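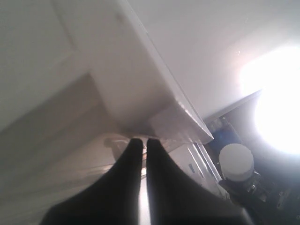

Mircea Vasiliu wrote to ask whether the drawers have to come all the way out before you set the thing up, or whether you can just start filling it the way it comes out of the carton. Take them out, please! I skipped that with my first one and spent a whole evening wondering why the bottom drawer stuck, and there was a strip of packing tape hiding behind it the entire time.

So that's where we begin. I wrote this part of the guide for the Roletis desktop drawer unit, the small plastic one, and I've set up enough of these by now that I have opinions.

2. Setting up and filling your drawer unit

2.1 Before you fill it

1. Pull each drawer straight toward you until it stops, then lift the front a little and keep pulling. It should come free without a fight.
2. Look inside the housing for tape, foam or those little silica packets.
3. Wipe everything with a soft damp cloth. Plain water is fine (I use a drop of dish soap if the plastic feels greasy).
4. Let the parts air dry. Go have a coffee.
5. Slide the drawers back in, bottom one first.

Caution: no scouring pads and no glass cleaner. Frosted plastic scratches more easily than you'd think, and the scratches stay.

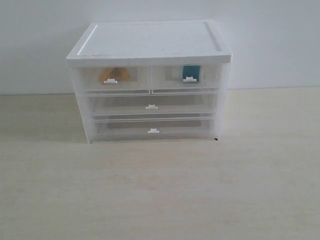 Choosing a spot matters more than people expect, and I moved mine three times before I was happy. You want it within arm's reach of your chair, on something level, with enough room in front for a full-width drawer to open all the way. Pushing it back near the wall works nicely and leaves you the front of the desk to work on. Then think about what goes where. With two small drawers side by side on top and the two wide ones stacked under them, I put the fiddly stuff up high (paper clips on the left, stamps and spare keys on the right), pens and scissors in the middle, and the heavy things at the bottom - batteries, tape, the stapler I got from Fostitz that weighs as much as a brick.

Note: if your desk is slick, stick a small felt or rubber dot under each corner. Chiriac sells them on a sheet of 80, and one sheet will last you forever.

2.2 Filling the drawers

1. Empty your junk onto the desk first. All of it!
2. Throw out the dead pens. Test them on scrap paper, be ruthless.
3. Sort what's left into piles by size.
4. Load the bottom drawer first, then work your way up.
5. Stop when a drawer is filled to just under its rim. Anything sticking up will catch when you close it.
6. Open and close each drawer a couple of times. If one drags, take a handful out.

Caution: don't yank by the pull tab if a drawer is jammed. Press down gently on the contents with a ruler and ease it forward.
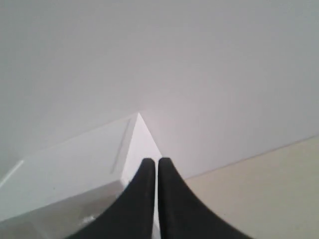

Can I keep things on top of the lid?
Light things, sure. A notepad, your glasses, a packet of sticky notes. I wouldn't put a printer or a potted plant up there, and I'd keep hot mugs off it too.

A box of 300 staples or a short stack of index cards is my idea of a light thing. If the drawers get harder to open after you've put something up there, it's too heavy, so move it.

2.3 Labeling

The semi-clear fronts let you guess at what's inside, but guessing gets old fast - a label is quicker. I like the small removable kind.

1. Wipe the drawer front and dry it.
2. Write the label before you peel it. (Ask me how I learned this.)
3. Place it to one side of the pull tab so your fingers don't rub it off.
4. Press for a few seconds, starting in the middle.
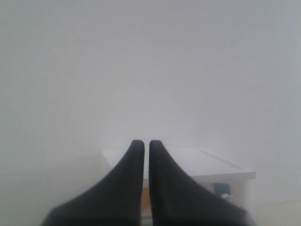
Iulian Cozma says he gave up on words and went to colors, one per drawer, and that his kids now put the scissors back where they belong. I'd go along with that if several people share the desk. Just tape the color key somewhere everyone will see it, at least for the first couple of weeks.

Note: to get an old label off, warm it with your fingertip and peel slowly from a corner. Leftover glue comes away with a bit of cooking oil on a paper towel, then soapy water.

2.4 Keeping it tidy

Once a year, in January, I pull all the drawers and do the whole of 2.1 again. In between, a quick dusting of the lid is plenty. If you have the taller Zulness unit, the same steps work, but take the drawers out from the top down so it doesn't tip forward on you.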